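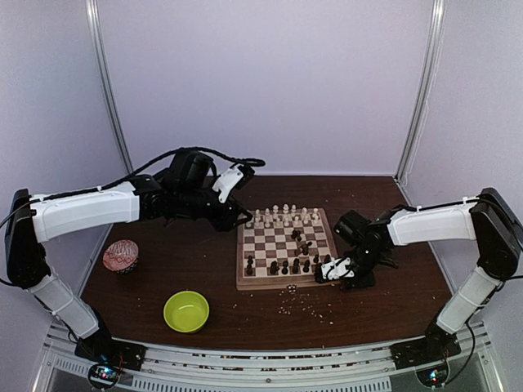
Guardar as peças também é jogar

Por Roland Bellamy

Aprendi xadrez com uma tia que morava em Tudorley e que tinha uma regra só dela: a partida terminava quando a última peça estivesse de volta na caixa. Quem se levantasse antes perdia, mesmo que tivesse dado mate. Eu achava aquilo uma injustiça tremenda, e levei muitos anos (mais do que gostaria de confessar) para lhe dar razão.

Hoje jogo no clube de Brodville, onde aparecem umas quinze pessoas numa noite boa, e vejo sempre a mesma coisa. Dois adversários passam uma hora inteira quase sem respirar, tocam nos bispos com uma delicadeza de ourives, e no instante em que apertam as mãos aquilo tudo vira um monte. Varrem as peças com o antebraço, fecham o tabuleiro de qualquer jeito, vão tomar café. Na semana seguinte falta um peão, e lá vai uma tampinha de garrafa para a coluna do rei.

Defendo, com todo o carinho pelos meus colegas apressados, que se ensine a arrumar ao mesmo tempo que se ensina a mover. A criança que devolve as peças uma a uma acaba por conhecê-las pela mão: o peso da torre, o pescoço do cavalo, a coroa que distingue a dama. Quando cheguei ao clube, em outubro, propus que os principiantes passassem os primeiros 20 minutos só a montar e desmontar a posição inicial. Riram-se de mim, e com razão, porque é mesmo aborrecido. Mas os que aguentaram já não trocam o rei com a dama!

Tenho um fraco pelos tabuleiros de madeira que se dobram ao meio, confesso. Há quem os despreze por causa da emenda entre as duas metades, e entendo o argumento. A mim agrada-me que o campo de batalha seja também a casa dos soldados.

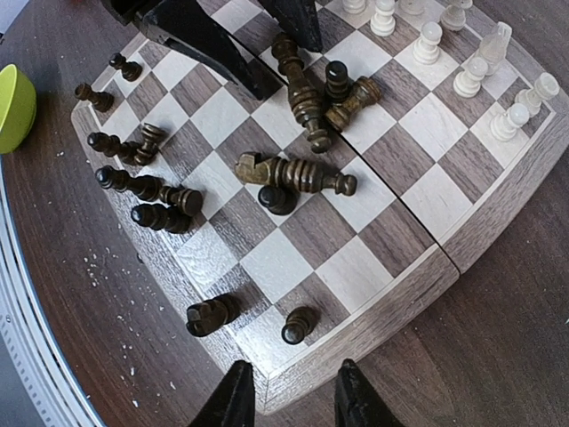 Convém guardar as peças soltas dentro de um tabuleiro dobrável?

Podem ir soltas se o tabuleiro fica em casa, na mesma prateleira. Para viagens prefiro um saquinho de pano, um para cada cor, que evita riscos no verniz e aquele chocalhar de maracas no ônibus.

A minha tia usava dois pés de meia, um claro e um escuro, e a meia clara tinha um buraco no calcanhar por onde fugia sempre o mesmo peão. Ainda tenho o conjunto dela. As meias, remendei-as no inverno passado.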